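Setting up the shape-sorting task on the Nelel bench kit

We use cookies to remember your settings and to count visits. Accept all | Manage choices

This guide covers the peg and board task supplied with the Nelel bench kit, from first power-up to a saved run. It assumes the arm is already bolted down and the Brarkgate controller is connected. If you bought the kit without the Jugah software licence you can still follow steps 1 to 3, but you will have to write your own motion file for the rest.

Allow an afternoon. The kit costs 2,371 with the board and peg set included, or you can add the set later for 567. The parts are the same either way.

Before you start

Check that the finger bolts are tight. They work loose in transit more often than they should, and a loose finger will give you positions that drift during the day. Wipe the finger faces with a dry cloth. Do not use oil or polish on them.

Set the gripper force to 40 in the controller menu. The factory setting is higher and will mark the pegs.

1. Place the board

Put the board on the floor of the enclosure, well inside the reach of the arm, with clear space at the front. It does not need to be clamped for slow moves. Once you are happy with the position, mark the corners on the floor with thin tape so you can put it back after cleaning.

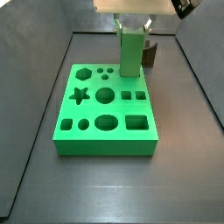

Board position is taught by touch. In Jugah, open Teach, choose Board, and jog the arm until the end of a peg rests on the flat top surface. Use the square peg for this, and pick a spot on the solid top near a corner, clear of the star, the oval and the other openings. Press Store. Move to a second corner and store again, then a third. If the software reports a tilt, look for grit under the board before you change anything else.

2. Place the peg holder

The holder keeps a peg within easy reach of the gripper between runs. Stand it close to the board but leave enough room for both fingers to open fully. Teach its position in the same way, under Teach, Holder.

Put a peg in by hand and run a single pick at slow speed. The fingers should close on the upper part of the peg and leave the rest hanging free. If they close too low, raise the pick height a little and try again. A low grip is the usual cause of failed insertions — the fingers meet the top of the board before the peg is fully in.

3. Choose a shape to begin with

Start with the cylinder. It has no corners to line up, so the rotation of the wrist does not matter and you only have to get the position right. Move on to the square once the cylinder goes in reliably, and leave the star until last.

In the shape list, select the peg you are using and the opening you want. Jugah does not check that they match.

4. Run the approach

Press Approach. The arm carries the peg over the board and lowers it towards the chosen opening, then waits for you. Look at it from the front and from one side. The peg should be upright. If it leans, open the fingers, reseat it in the holder and pick it again. Correct small errors in position with the arrow keys and press Store when done.
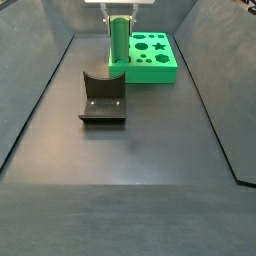 5. Insert and save

Press Insert. The arm pushes down gently and makes a small spiral search if it meets resistance. You can set the search time up to 800 milliseconds. Longer is not offered in the current version, and we would like to see that changed.

If the insertion fails, the arm lifts and stops. Go back to step 4 and check the position. If it fails again in the same direction, repeat the board teaching from step 1.

When it works, choose Save Run and give the file a name that includes the shape. The file can be replayed on its own or added to a longer sequence.

Spare parts and support

Replacement pegs and finger sets are sold by Kananow, who also handle repairs under the Nelel warranty. Have the controller serial number ready when you get in touch. It is on the underside, next to the power socket.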